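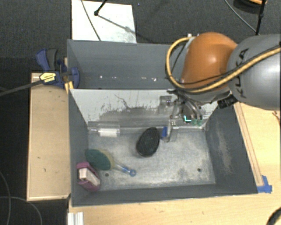 **Anumley revises freeze-dried meal line, adds four entrees for the winter season**

29 September 2025 — Anumley, a maker of freeze-dried and dehydrated meals for backpackers and ski tourers, will release a revised product line in November. The update covers four new entrees, a reformulated breakfast and a change of pouch across the full range.

The new entrees are barley and mushroom stew, red lentil dal with spinach, smoked paprika chickpeas with rice, and potato and leek hash. All four are vegan. The dal, the chickpeas and the hash contain no wheat, barley or rye ingredients. Each entree is sold as a single serving and rehydrates in its pouch with boiling water. The barley stew needs a longer soak than the others, and the preparation panel gives a separate time for use at altitude.

The apple and buckwheat breakfast has been reformulated with 50 percent less added sugar. The buckwheat is now precooked and cut before drying, which allows the meal to be prepared with cold water. Customers who prefer a hot breakfast can use the same volume of water.

"Winter users carry more fuel and still want to burn less of it," said Marcela Urban, head of product development at Anumley. "We worked on grain size first and seasoning second. The stew went through more test batches than the other three together, mostly on account of the barley."

All meals packed from November onward will use the Koriven pouch, a flat-bottomed format supplied by Duraria. The pouch is narrower than the current one and has a tear notch set lower on the side, so that a standard camping spoon reaches the bottom corners. The fill line is printed on the inside and outside. Meals in the old pouch will remain on sale until stock is used up — the recipes for existing entrees are unchanged.

Retail distribution will be handled by Hudec, which supplies 200 outdoor stores. Stores may order mixed cases or cases of a single meal. Opening orders placed before the release will ship in one delivery.

"Shelf depth was the main complaint from stores," said Branislav Brabec, sales manager at Hudec. "The new pouch stands upright, and the meal name can be read when the row is full."

Ingredient lists, allergen statements and preparation times for the new meals are available to retailers on request. Samples are limited to three pouches per store.

**Press contact:** Marcela Urban, Anumley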